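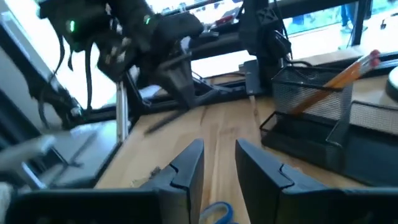
Starholm-Desk データセット/手首カメラ視点による双腕卓上整理タスク

概要
Starholm-Deskは、2台のアームを用いた卓上整理動作の模倣学習用データセットである。各アームの手首に取り付けた小型カメラの映像、関節角度、グリッパ開度、操作者の指令値を同期して収録した。本書はデータの構成、収集手順、基準モデルの結果、既知の制約を記述する。学習コードBavelの使用方法は別文書を参照のこと。

研究の目的
固定の俯瞰カメラを使わず、手首カメラのみで筆記具の把持と収納がどこまで学習できるかを調べる。手首視点では自アームの指が画像下部を大きく占め、対象物は接近に伴って見かけの大きさと位置が急に変わる。この条件で、行動チャンク長と画像入力の構成が成功率に与える影響を比較した。

収録内容
エピソード数は500。内訳は学習用396、評価用104で、分割はセッション単位で行った。同一セッションのエピソードが両方に含まれることはない。
タスクは次の4種類である。
pen_to_cup:机上のペンを把持し、ペン立てに入れる
pencil_out:ペン立てから鉛筆を抜き、机上に置く
tray_place:小物を下段のトレイに置く
handover:一方のアームから他方へ筆記具を受け渡す

作業環境
机は明るい色の木製天板で、木目がはっきり出ている。収納具には黒いワイヤーメッシュのデスクオーガナイザーを使用し、縦長のペン立て部とその下のトレイ部を把持・配置の対象とした。グリッパの指は艶消し黒の樹脂製で、先端の内側に段と切り欠きがある。奥に大きな窓があり、日中は画像上部が部分的に白飛びする。照度の正規化は行っていない。机上の細かなごみも除去せずに収録した。

データ形式
エピソードごとに1ディレクトリとし、以下を格納する。
wrist_left.mp4、wrist_right.mp4:手首カメラ映像
state.parquet:関節角度およびグリッパ開度
action.parquet:操作者の指令値(目標関節角度)
meta.json:タスク名、セッション番号、成否ラベル、開始時の物体配置区分
時刻は全ファイル共通の単調増加クロックで記録し、映像の各コマに最近傍の状態値を対応づけた。補間は行っていない。欠落コマはmeta.jsonのdropped_framesに番号を記載した。

収集手順
操作者はリーダーアームを手で動かし、フォロワーアームがこれに追従する。エピソード開始時に物体を所定の配置区分のいずれかに置き、両アームを待機姿勢に戻す。操作のやり直しは1回まで認め、2回目の失敗で打ち切った。打ち切ったエピソードも失敗ラベルを付けて残してある。学習時に除外する場合はBavelの設定で success_only を true にする。

基準モデルと結果
画像エンコーダとTransformerデコーダからなる行動チャンク予測モデルを、タスクごとに独立に学習した。チャンク長80、両手首カメラ入力の設定を基準とする。評価は実機で行い、物体が目標位置に収まり、かつ指が離れた状態を成功とした。
傾向は以下のとおり。
pen_to_cupでは、把持よりもペン立てへの挿入で失敗が多い。ペンの先端がメッシュの縁に接触し、把持姿勢がずれる例が大半を占めた。
pencil_outは4タスク中で最も安定していた。鉛筆の消しゴム側が縁から出ているため、接近方向の曖昧さが小さいと考えられる。
handoverで片側の手首カメラのみを入力とした場合、受け取り側の閉じ動作が早まる傾向が見られた。両側入力では軽減したが、解消はしていない。
チャンク長を短くすると接触直前の修正は増えるものの、待機姿勢付近で停止する例も増えた。
タスク別の数値はresults/baseline.csvにある。指の一部を黒で塗りつぶした入力による比較はresults/mask_ablation.csvに収めた。

既知の制約
黒い細身のペンは、手首の移動が速い区間で動きぶれにより輪郭が失われる。
黒いアーム、ケーブル、台座が背景に重なる視点では、物体の領域分割が不安定になる。本データには領域ラベルを付与していない。
窓越しに屋外の通行人が写り込むことがある。顔が判別できる区間はぼかし処理を行い、処理区間をmeta.jsonに記録した。
机と収納具は一種類のみである。他の什器への汎化を本データのみで評価することは推奨しない。
力覚および触覚の計測値は含まれない。

変更履歴
v1.1(3月):handoverの左右ラベルの取り違えを修正。影響はセッション4のみ。
v1.0:初回公開。

利用条件
研究目的での利用と改変を認める。再配布時は本書を同梱し、変更箇所を明記すること。個人の特定を目的とした利用は禁止する。

担当
データ管理:Kalliopi Mladenović
不具合の報告にはエピソード番号とデータの版を添えること。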